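3.2. Matériel et déroulement des épreuves

L'étude a porté sur 144 étudiants inscrits au module de petite chirurgie des sites de Plandport et d'Imham. Chacun a réalisé 20 points séparés simples au fil 3-0, répartis sur deux séances. Les nœuds étaient plats, à trois demi-clés, les chefs étant coupés à 5 mm. La distance entre le point d'entrée et la berge était fixée à 4 mm par la consigne écrite, sans gabarit. Deux évaluatrices (A. McGrath et F. Verbruggen) ont coté les points indépendamment, en aveugle du site et de l'année d'études. Un tirage de 200 points a été recoté en mai afin d'estimer la concordance intra-évaluateur.

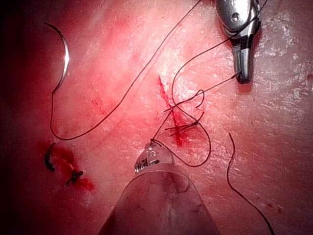

Figure 2. Plaie rectiligne ouverte et plaie plus courte fermée par deux points noués de fil noir.

La régularité de l'espacement a été exprimée par le coefficient de variation des intervalles successifs, calculé par participant. Les points rompus au moment du nouage ont été exclus de ce calcul et conservés dans le score global. Après exclusion des séries incomplètes, 1 028 intervalles ont été retenus pour l'analyse. L'effet de la séance a été testé par un modèle linéaire mixte, avec le participant en effet aléatoire et le site en effet fixe. La grille de cotation reprend celle de Wuyts et Maddocks, dont l'item relatif à l'éversion des berges a été scindé en deux (symétrie et hauteur). Le seuil de signification a été fixé à 0,05, sans correction pour les analyses secondaires présentées en 4.3.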